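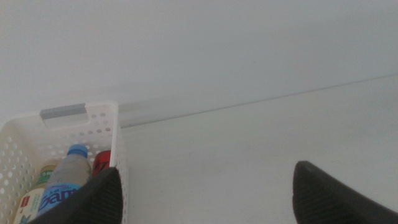 Oskari Partanen, Goltomley Laboratory

3. The Open Day

3.1 Setting

The observations in this section come from the spring open day at Goltomley, held on a Monday in May. The laboratory opens its ground floor to the public once a year, and the manipulation bench was one of the stops on the route. Visitors came through in small groups led by a guide. Most had no technical background. We had used the same bench for the trials in Section 2, and the control software, Zindero, was left in the version described there.

The task shown was unpacking. Drinks containers stood in a white plastic basket at the left end of a white table, and the arms were to take them out and set them down on the clear part of the table. We chose the task for two reasons. It needs no explanation to a general audience, and it contains the case that gave us the most trouble in the laboratory, which is a clear bottle standing close against its neighbors. The perforated walls of the basket add a second difficulty. Parts of an object can be seen through the holes, and the segmentation step sometimes treats them as separate items.

3.2 Procedure

Each group first watched one full run without comment from us. The guide then asked what they thought the robot was trying to do, and a member of our team wrote down the replies. After that we ran the task again with a spoken explanation and took questions. A screen beside the bench carried the wrist view, so that visitors could compare what they saw from the rope with what was available to the controller. In that view the fingers take up a good part of the picture when they are open, and one of them can hide the label or the lower part of the object it is about to approach. We pointed this out only in the second run.

Runs could be stopped by the operator at any time. If a container fell over or the planner found no grasp, the operator reset the basket by hand and told the group why. We did not hide failed runs or leave them out of the notes.
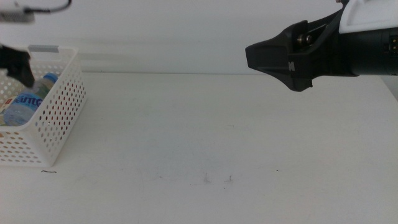
Figure 3. Unpacking task during the open day. The left gripper is above the neck of a water bottle in the basket; the right gripper is held over the clear area of the table.

3.3 What visitors asked

The notes hold 192 separate questions. The largest group concerned the second arm. With the left gripper over the basket and the right one held some distance away above bare table (Figure 3), many people took the right arm to be switched off or broken. In our plan it was waiting for a handover. We had never thought of this as something that needed to be signaled, and the laboratory users in Section 2 did not raise it.

The next group concerned speed. The approach to the bottle neck is slow by design, and several visitors read the slow part as hesitation. One asked if the robot was "making up its mind." Children tended to ask about strength, and in particular whether the gripper could crush a can. A smaller number of questions dealt with the clear bottle and how a camera could find it at all. These came mostly from visitors who had been watching the screen.

Few people asked about learning or training data. When the guide mentioned that the grasp model, Piras, had been trained on 2066 recorded grasps, the usual response was to ask who had done the recording.

3.4 Changes made afterward

Two changes were made to the bench on the basis of these notes. The waiting arm now moves to a lower rest pose, well back from the basket, until it is needed. The screen now shows a one-line status for each arm in everyday words, such as "waiting for the other arm." Both were in place before the trials in Section 4. The approach speed was left as it was, and the basket and the table were not changed.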